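Boards > Home & Yard > Renting > Deposits and Move-Out

New posts | Search | Members | Rules | Log in

Filed under: Deposits, Cleaning Fees, Walk-throughs

Landlord kept 325 for "carpet refresh", worth fighting?

tirach_tenant
Moved out of a one bedroom after 6 years. Deposit was 1,875. Got a check back short by 325 with a slip that says "carpet refresh" and nothing else. No receipt, no photos. Carpet was already there when I moved in and already kind of flat in the hallway. I vacuumed twice and did the spot by the door with the spray stuff.

Is this worth a fight or do I just cash it. Kind of tired of the whole place tbh

mopbucket_lou
Don't cash it yet!! Read the back of the check and any letter that came with it. Some of them sneak in "payment in full" wording. Might not hold up where you are but why give them the argument.

Then ask in writing for an itemized list. Writing, not phone.

gravelroad
6 years on the same carpet and it was used when you got it? That carpet is done. They were going to replace it anyway. Lots of places treat carpet as worn out somewhere in that range and you can't be charged for plain old wear.

Look up your state, it matters alot.

Hanh_2B
I'm going to be the mean one. 325 out of 1,875 is not bad. I lost a whole deposit once over a cat that wasn't even mine. If you cash it and walk away you get your evenings back.

gravelroad
@Hanh_2B that's how they keep doing it though. Everybody shrugs and they do it to the next person.

Hanh_2B
Sure but the next person isn't paying me for my time. Small claims here was half a day of work gone plus the filing fee plus parking. Parking!

tirach_tenant
OK some answers. Nothing printed on the back of the check. Letter is one paragraph, signed by the manager, Genji Okabe. Building is Iwasaki Court, they changed management companies last November so he never saw the place when I moved in. New company is called Rinder something.

Did a walk-through but it was maybe five minutes and he didn't write anything down. Said "looks fine."

mopbucket_lou
"Looks fine" is good but only if you can show he said it. Any text after? Even a "thanks for coming by" with a date helps.

Also new management = they probably don't have your move in sheet. Do you?

tirach_tenant
I have it!! Found it in the folder with the lease. Says "carpet worn, hall + bedroom doorway" in the old manager's handwriting. Both signed.

gravelroad
lol then you're done. Copy of that, short letter, give them a deadline. That's your whole case.

LoiHau
Used to work the desk for a property company so here is the other side. A fee like that with no receipt is usually a flat fee that goes on every file. Nobody went in and looked at your carpet. When somebody wrote back with the move in sheet we almost always refunded, my boss did not want the hassle. When somebody called up yelling we put a note on the file and waited.

So be boring. Name, unit number, dates, amount, "please see attached sheet." Two paragraphs max.

– Lợi Hầu

Hanh_2B
ok that I agree with. One letter is cheap. I'm just saying don't make it your hobby

pennywhistle
Disagree with LoiHau a little. Not every state makes them give receipts. In mine they only have to list the charge and "carpet refresh" might count as a list. So don't open with "you broke the law" unless you checked. Open with the sheet.

LoiHau
Fair, I only know the one state. Yes lead with the sheet.

corner_lot_dan
Cert mail. Costs a few bucks. I sent a regular letter once and they said it never came, three times.

Also take pics of everything at the NEXT place before one box goes in. Inside the oven, under sinks, the closet track. I did about 100 on my phone and only ever needed two, but those two saved me

mopbucket_lou
^ this. And email them to yourself so the date is on it.

pennywhistle
Does anyone actualy get the cleaning fee back too? Mine was in the lease as "non-refundable" and I've heard those don't always count.

gravelroad
Depends on state again. Some don't allow anything called non-refundable, some do. Start your own thread, you'll get better answers

tirach_tenant
Update. Sent it certified May 4, 2026. Kept it boring like LoiHau said. Asked for the 325 back in 14 days, put in a copy of the sheet. Holding the check till I hear.

Hanh_2B, if they say no I'll probably take your advice and drop it. Not going to court over a hallway.

Hanh_2B
reasonable. rooting for you even though I'm the mean one

tirach_tenant
Got a call from Okabe and then an email. They're sending the rest, "as a courtesy." Whatever, call it what you want. Asked him to put the date it goes out in the email and he did.

Thanks all. Start at the new place on Delell St next week and doing the closet track pics first thing.

corner_lot_dan
Nice. Closet track!!

LoiHau
"As a courtesy" – I typed that line so many times. Glad it worked. Keep the email till the check clears tho 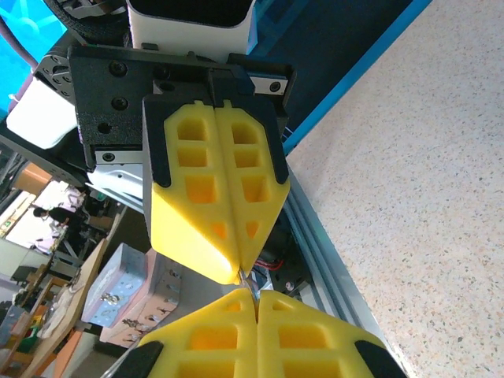 Yellow finger pads, side by side under the bracket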